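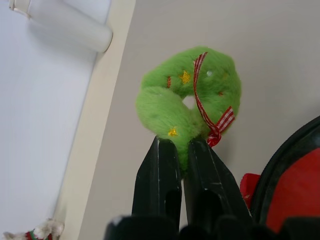
One of our neighbors in Pristunora told us she hadn't seen the Milky Way from her own porch since the grain depot put up its new lights, and she wanted to know if anything could be done about it. Quite a bit could. The depot now runs shielded lamps on timers, and the yard is still bright enough to load a truck.

Novholm works on outdoor lighting in small towns and on farms. We measure night sky brightness, check existing fixtures, and help owners replace the ones that throw light sideways or up. We don't sell lamps and we don't take commissions from anyone who does.

We started with 2 handheld meters and a borrowed desk in Mitia. To date we have checked 2,518 fixtures, and 1,106 of those have been shielded, dimmed or taken out. Readings come from 192 fixed points along the Kwan valley, each visited on moonless nights from March until the first snow. All of the readings are free to download, including the bad ones from nights with haze.

Surveys for homes and schools cost nothing. Businesses and town offices pay a flat fee, set by the size of the site. We also lend meters for up to a month.

The office is upstairs from the Mitia post office, entrance on the parking lot side. We keep late hours, so please call after noon.

Page last updated Saturday, July 17, 2021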